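Olitska Everyday Cloths, Pack of 38

I started selling these out of my shop in Cokville because I was sick of buying paper towels, and they've turned into the thing people come back for most (that and the dish soap). They're soft, a bit fuzzy, they hold a silly amount of water, and they go through the washer again and again without turning into cardboard!

You get a mix of colors in every pack and I can't promise which ones. I keep one color for the kitchen and another for the bathroom, and my kids have mostly learned the system. Mostly.
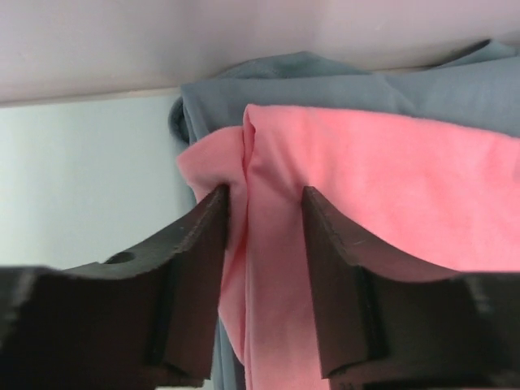

Houda Abou Zeid: Mine shed like crazy on the first wash and I nearly sent them back. Second wash was fine, and I've had no fluff on my glasses since. I'd put that on the page if I were you.

Fair point, Houda, so now it's on the page. Wash them once or twice by themselves before you use them on windows or mirrors. Warm water, regular detergent, and please skip the fabric softener – it coats the fibers and then they just push the water around. I dry mine on low, or over the porch rail when the weather's decent.

What I use them for: counters, the stove top, the car dashboard, muddy dog feet, the inside of the fridge when I can't put it off any longer. For dried-on stuff, get the cloth good and damp, lay it over the spot, go make coffee, come back and wipe. 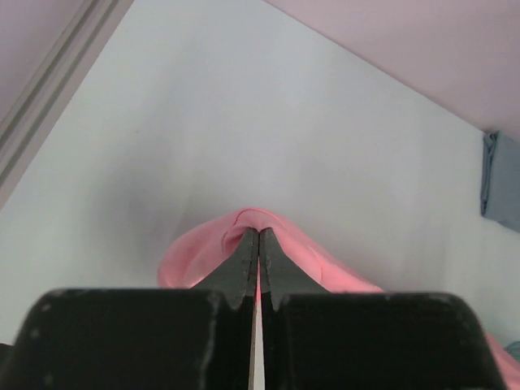
The pack is $82, and yes, that's a lot to spend on cloths in one go, but it should keep a busy house going for a long while. If you clean for a living, the Torres box has 325 of the same cloth and works out cheaper per piece. I also carry the Drarex ones, which are thinner and better for glasses and screens.

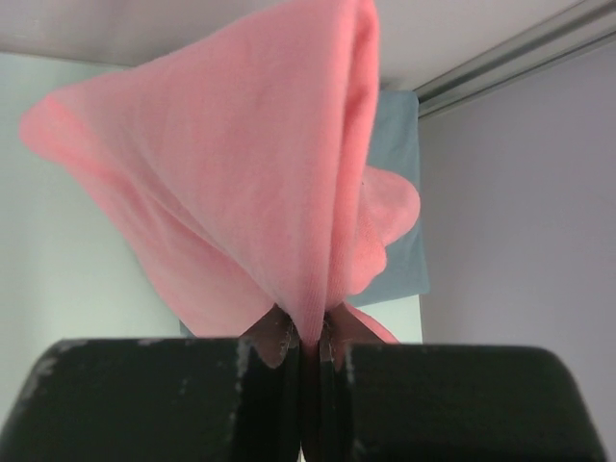
Orders in by noon on Friday go out the same day. Shipping is flat rate, and local folks can pick up at the side door. If you don't like them, send back whatever you haven't washed and I'll refund those.

Item no. 1782
Machine wash warm, tumble dry low
No bleach, no softener
Colors vary by pack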